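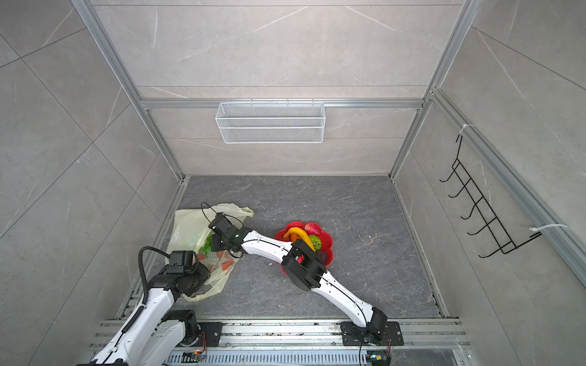
March, gripper comparison, bagging task

Picking up from Arnulfo's notes. Two finger sets to get through on the twin-arm cell: the stock Starken pads and the softer Prakon ones Marleny ordered. Same job for both. Left arm holds the bag mouth, right arm moves the toy fruit from plate to bag. Controller gains untouched from last time, wrist speed limit at the low setting.

Starken pads first. Fine on the banana, poor on anything round. The strawberry squirted out twice at the lift. On the bag itself they pinch well enough, but once they have one layer of film they tend to pick up the second layer with it, and then the mouth won't open. Michalis thinks the pad edge is too square. I took a file to the spare set, will try those later.

Swapped to Prakon at 2:30. Needed 14 minutes with the recalibration, mostly hunting for the short screws. Closing force had to come down, the default in the config is for the hard pads. Apolinar has the new value in the shared file.

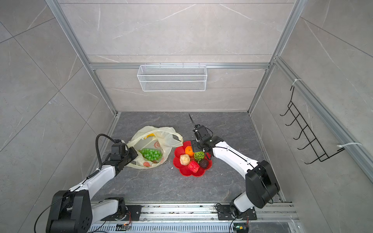

The Prakon pads want a straight-down approach, and the planner doesn't always give it to them. If the wrist comes in tilted, one finger lands early and pushes the object away. With the right gripper pointing down over the plate, right above the orange and the green netted piece, clearance to the neighbors is the thing to watch. Opening width is set per object now instead of one value for everything. Grapes are still the worst item on the list for either set, too many small surfaces.

Log folder is at 1,836 grasp attempts, both sets together, counting Arnulfo's. Haven't split them by object yet. Evanthia wants that before we say anything to Gondetdale about which pads to buy.
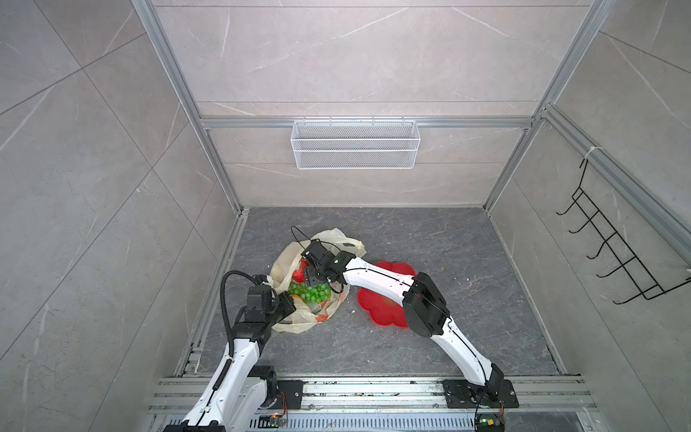
Second thing to fix is the handoff timing at the bag. Both arms wait on the same flag and if the left one is late the right one sits there holding. Put a 3 second timeout on it for now.

To do:
- filed Starken pads, same object order
- ask Marulanda for a longer right wrist cable
- sweep the base rail, grit on it again
- Apolinar to check the left force reading, drifts after warmup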